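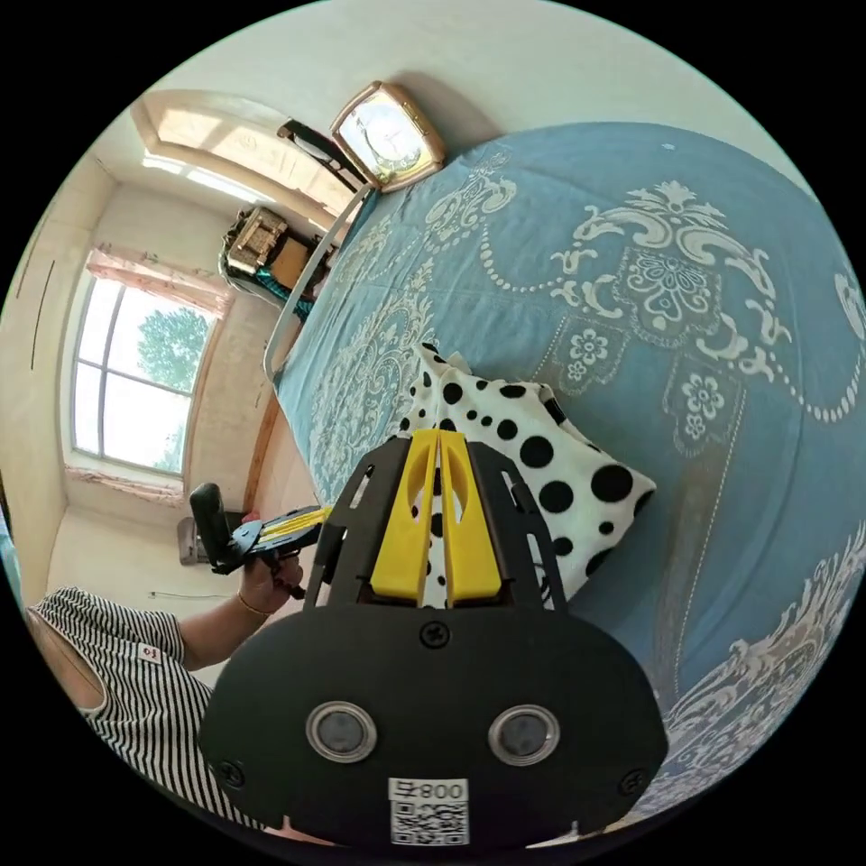

Hậu Hoàng thinks the bedroom set should have been split by task from the beginning, and that lumping pillows, blankets and clothes into one folder will confuse whoever trains on it next. The split is planned for the next release. For now the folder names below are the ones to use.

Filed under: Student Projects / Robotics Club / Datasets

# Retach home tasks, bedroom set

Retach is a student project of the Murker robotics club. We record people doing ordinary chores at home with a pair of hand-held grippers, one in each hand, and use the recordings to teach our two-armed robot, Flusby. This file covers the bedroom set only. Kitchen and desk sets have their own READMEs.

## What is in it

- 100 episodes, all recorded in furnished homes
- 6 tasks, listed in `tasks.csv`
- 2 video streams per episode, left hand and right hand
- gripper opening and hand position for each stream

Episodes run up to 100 seconds. Anything longer was recorded again or dropped.

## Tasks

The pillow tasks are `pillow_move` and `pillow_straighten`. The others are `blanket_fold`, `blanket_pull`, `shirt_fold` and `sock_pair`. A short text instruction goes with every episode. Members wrote these themselves, so the wording varies – "put the pillow at the top" and "pillow to headboard" mean the same thing.

## Recording notes

Both grippers have yellow fingers and are held by hand the whole time. The view is very wide and bends straight lines, so run `undistort.py` first if your model expects a normal camera. Most sessions were done by daylight. Rooms were left as they were, with furniture and personal things in view.

## Known problems

- Left and right are swapped in part of `sock_pair`. The fix is in `swap_list.txt`.
- Patterned bedspreads sometimes throw off the position tracking. Check the `track_ok` column before training.
- `blanket_pull` has too few different beds. A model trained on it alone did badly in our club room.

## Use

Free for class work and club competitions. Ask before posting any video, as the people who let us record agreed to training use only. Please don't try to work out whose home is whose.

The loader is in `wrobel/`, named after the Wróbel format we store episodes in. Version 2 of the format is not supported yet.

Maintainer: Eetu Savolainen. Report bad episodes by number – a screenshot alone is hard to trace back.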